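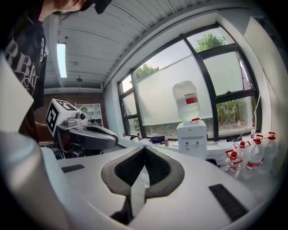 August, 4:10 pm. Room notes, window side and shelf wall.

Went through the room today with a view to moving the water corner. Starting point is the white open shelving by the brick wall. Compartments are empty and can take the Ristier manuals and the spare filters. Cosimo Messina wants the bottom row left free for boxes. Agreed.

Ledge under the window: usable length is 2,317 mm, measured wall to wall with the Rivuson tape. Lower panes on the frosted side pass enough light to work by without the tubes until late afternoon.
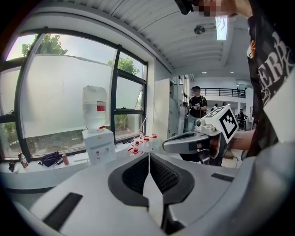 Can the ledge carry a full water jug?
Only with a bracket underneath, and there is no bracket on the drawing, so keep full jugs on the floor.

Water dispenser stays on the window wall for now. Four empty jugs with red caps go back on the next Yusof delivery. Deposit slip is number 667, filed under Graltusia. 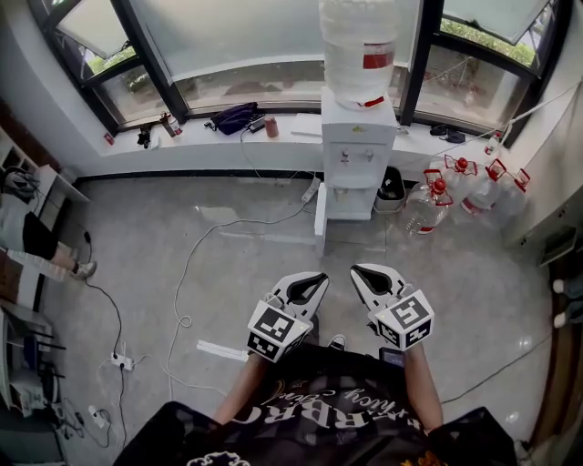 Power strips on that side need to come up off the tiles – wall mount, 8 screws, clear of the dispenser taps. White cable to be rerouted along the skirting. Black cable down the left can keep its path if it gets a cover.

Ledge to be cleared before measuring for the new blind: bag, sandals, spray bottle, white board. Blind width on the old order was 1,982 mm. Recheck before ordering.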